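2018年5月24日　作業ノート(洗濯室)

フリースの洗濯と繊維くずの件。二月に始めた比較の続きです。日本語で書く練習も兼ねていますので、変な表現があれば赤で直してください。

今日の条件
洗濯機はDromodoの縦型、水温は常温、脱水は400回転。洗剤は液体のPovineを使い、柔軟剤は入れませんでした。排水ホースの先にBrornilixのフィルターを付け、洗い一回とすすぎ二回の水を全部通しました。試料は前回と同じロットのフリース毛布で、まだ一度も洗っていないものを使いました。

結果
ネットなし:3,572 mg
ネットあり(目の細かいもの):2,506 mg

どちらもフィルターに残った繊維を一晩乾かしてから量った値です。乾燥が足りないと水の重さまで量ってしまいますから、紙の上に広げて、次の朝にもう一度量り、値が動かないことを確かめました。前回はここを急いだので、二月の数字と今日の数字を並べて比べることはできません。表には入れますが、薄い灰色で書いておきます。

ネットを使った場合、フィルターの値は小さくなります。しかし、これは毛布から抜けた繊維が少ないという意味にはまだなりません。ネットの内側の縫い目に、かなりの繊維がたまっていました。粘着テープで取ってみましたが、テープの重さの扱いが難しくて、信用できる値になりませんでした。次はネットも洗濯の前後に量ります。天びんの皿に載らないので、軽い箱を探すことが必要です。

Dennis Mellorさんの意見では、水量の影響のほうが大きいそうです。水が少ないと布と布がよくこすれて、毛が切れやすくなるという説明でした。私は回転の強さだと思っていましたが、反対する材料がありません。水量だけを変えた組を次の週に入れます。その時は洗剤の量を水に合わせて変えるか、変えないか、先に決めてください(私は変えないほうが表が簡単だと思います)。

毛玉について
毛玉は洗う前からあるものと、洗った後にできるものを区別しなければなりません。今日は洗う前の記録が抜けていたので、評価は書きません。Cropperの毛玉取り器で表面を整えてから洗うという案も出ましたが、刃が毛を短く切るので、その切れた毛が次の洗濯で流れると思います。もし試すなら、別の試料にしてください。同じ毛布に戻してはいけません。

干し方は、竿を二本使って山の形にかけました。一本の竿だと重なった所がなかなか乾かず、においが残ります。色の濃い面を内側にしたのは私の習慣で、試験とは関係がありません。乾いた後で軽く振ると、毛が立って手ざわりが戻ります。この時に落ちる繊維は量っていません。量るべきかどうか、まだ迷っています。

フィルターの手入れ
Brornilixの網は、使った直後に裏から水をかけると目が詰まりません。ただし試験の時は、繊維を集め終わるまで絶対に水をかけないこと。先月私が間違えました。流しの横に紙を貼りました。替えの網は引き出しの二段目に移しました。

残りの仕事
・ネットを量る箱を探す
・水量を変えた組の予定を作る
・洗う前の表面の記録用紙を直す(「毛玉」と「毛羽」の欄を分ける)
・Povineの詰め替えを注文する

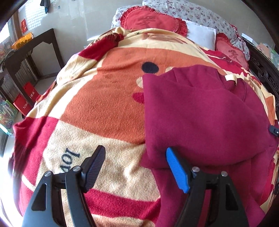
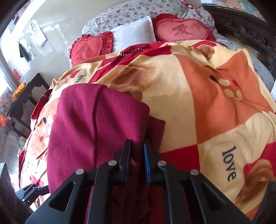
ベッドの上のフリース、オレンジ・クリーム・赤の柄。どちらにも、えんじ色のたたんだ布ものが載っています。

フリースを洗う時、柔軟剤を使ったほうが繊維くずは減りますか。

今の記録では答えられません。柔軟剤を入れた試料がまだないからです。試す場合は、水量と脱水の回転数を今日と同じにして、新しい毛布を一枚ずつ使います。一度洗った毛布は抜けやすい毛がもう出ていますので、比べる相手になりません。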